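The gallery presents work at Tarnholm on Akex, the planning and control software for grasping developed by the Midmont group. Release 61 brings perception and path planning into one process.
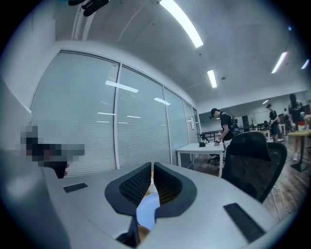
*Two padded fingers at the desk, with colleagues at work further down the room.*

Grasp plans are now recalculated 10 times a second. A plan is rejected if the two finger paths conflict, and the reason is written to the log.
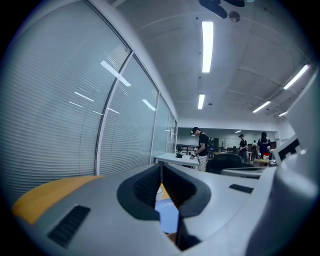

The log format is shared with the Martens replay tool, which allows any session to be examined step by step. Documentation will follow in April.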